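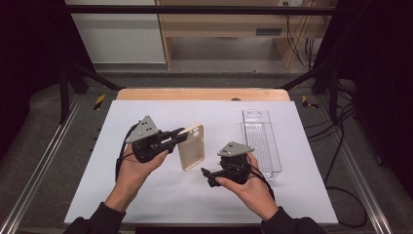 Does anyone have experience of rewriting a school handbook section on confiscated belongings? I've just been handed ours at Hoduvura and I'm really looking forward to it, which my family finds odd. The present wording goes back years and says staff may take "mobile telephones and accessories" and keep them "for a suitable period". That's it! It doesn't say who keeps them, where, or what a suitable period is. And I keep getting stuck on "accessories". Take a plain phone case, a see-through beige one with a cutout for the camera, like the one in the photo: is a teacher meant to take that off a pupil if there's no phone in it? As it's written, I think the answer is yes, and I can't believe anybody meant that. The whole behaviour policy is 19 pages, and this section is one paragraph on the last of them.

What I'd love to hear from people who have done this:

Do you list items, or describe them in general terms?

How long do you keep things, and do you write down the end date?

Is it all right to say that only a parent can collect, or does that cause trouble?

I've got the Zamudio guide to school rules on my desk (the blue one, second printing) and it's brilliant on attendance and exclusions, but it gives confiscation barely a page. I'm not after legal advice as such, we have someone for that at the end. I just want to hand them a draft that isn't embarrassing.

Braulio Salinas
Posted 2020-11-01 in Policies and paperwork
Viewed 3737 times

Melquiades Quintero

Oh, this is a lovely bit of drafting to be given! I did ours two heads ago and again last June, and the second go was much better because I'd seen what went wrong with the first.

Start with why the item is being taken. My first version was a list, and the list grew. Phones, then smart watches, then earphones, then those spinning things, then trading cards. Every time something new came in, somebody said "it isn't on the list", and they were right. The second version has two groups. The first is things that must not be in school at all, and for those you do want a proper list, checked by your legal person and matched word for word with whatever your local rules say. The second is things that are allowed in school and are being used in a way that breaks a rule. A phone at lunch if phones are off at lunch. A football in a corridor. You don't need to name them. You say that a member of staff may take an item if it is being used in breach of a school rule, or is getting in the way of teaching, and that they must tell the pupil which rule it is.

That sorts out your phone case straight away. A case sitting in a pencil tin breaks no rule, so it stays where it is. If somebody is flicking it across the room, it can be taken, and so could a rubber or a shoe. You can drop "accessories" altogether. I cheered when ours went.

On keeping things: please, please write a time. "A suitable period" means one teacher hands it back at the bell and another has it in a drawer until Easter. Ours says the end of the same school day for anything in the second group. If it's the same item and the same pupil again, it goes to the office and a letter goes home, but we still don't hold it overnight unless the parent has agreed. Some schools do hold for longer. If yours wants to, ask your legal person to look hard at that part, and think about pupils who travel home alone and need the phone for the bus or to get in touch with someone. I'd put that exception in the policy itself where people can see it.

Then there's the log, my favourite part (I know, I know). We have a small book in the office with these columns:

date and time
item, with any damage already on it
who took it
where it is now
who it was given back to, and a signature

The "any damage already on it" column has saved us more upset than anything else in the policy. A cracked corner noted at ten in the morning can't be blamed on the office at three. If a phone comes in with its case, we write that down too and keep the two together. Ours sit in a locked cupboard with 4 shelves, one for each year group.

On parents only: I'd be careful. "A parent or carer, or another adult they have named in writing" is a few words longer and covers grandparents, older brothers and sisters who are grown up, and foster families. It also stops the poor person at the front desk from having to make a decision on the spot.

Last thing, do read the draft aloud to a pupil if you can. I read mine to two Year 8s and they found a hole in it within a minute. It said staff could take "any item" in use during assembly. One of them asked about hearing aids. We hadn't excluded medical devices anywhere in the document! There's now a sentence near the top saying that nothing a pupil needs for a medical reason or a disability will be taken under this section, and if staff aren't sure, they ask before they touch anything. It should have been there from the start and I'm still grateful to her.

Good luck, and do post the finished paragraph, I'd enjoy reading it.

chalkandcheddar

We just say no phones and it works fine. Don't overthink it. Also the blue Zamudio one is out of date I think, there's a green one now with a different index. Not sure if the confiscation bit is any longer though.

Mrs P in the office

I agree with nearly all of Melquiades' answer, and I'm stealing the damage column. Two things to add from the desk side, where all these items end up.

Say what happens to things nobody collects. You would not believe what is left behind, and I mean things that parents paid good money for. Our policy gives families 30 days from the date of a second letter, and then the item is dealt with in the way the letter says, usually the charity box. The letter matters. If you only put the time limit in the policy, you'll get somebody saying they never saw it, and they'll be telling the truth, as hardly anyone reads a behaviour policy for pleasure. Get your legal person to check the wording for anything valuable. We don't send phones to charity, they stay put until someone comes.

Also, name a role and leave people's names out. Our old version said items should be handed to Jean. Jean had retired! "The school office" is plenty.

We moved our log onto Cirkine a while back, and for a big school I'd say it's worth a look, because you can find an entry by pupil without turning pages. For a small school the book does just as well and it never needs a password. If you do keep it on a computer, remember it's a record about children, so it belongs in whatever your school has written about how long records are kept. We missed that and had to add it afterwards -- only a line, but it meant the whole policy going back to the governors for approval.

One small disagreement. I'd keep a short set of examples in the second group, even though the general wording does the real work. Three or four everyday ones, with "for example" in front of them. New staff and supply teachers like to see something concrete, and so do parents. Just make sure it can't be read as the full list.

Braulio Salinas

These are wonderful, thank you all so much! I've cut "accessories", I've got two groups, and the medical sentence is now the first line of the section. I hadn't thought about bus journeys at all, and quite a few of ours come in from the villages, so we're going for end of the same day with no overnight holding. The head is happy with that.

I've used the "for example" idea too, with a football and a phone. It has gone from one paragraph to just under a page, and I think it's clearer than it was at a quarter of the length. I'll put the wording up here once the governors have seen it -- and chalkandcheddar, I've asked our library to look out for the green one.

Search Sketel: type your words here Go

Sketel uses cookies to keep you signed in and to count visits. Accept Change settings

Contact us | Copyright Sketel and its members | Back to top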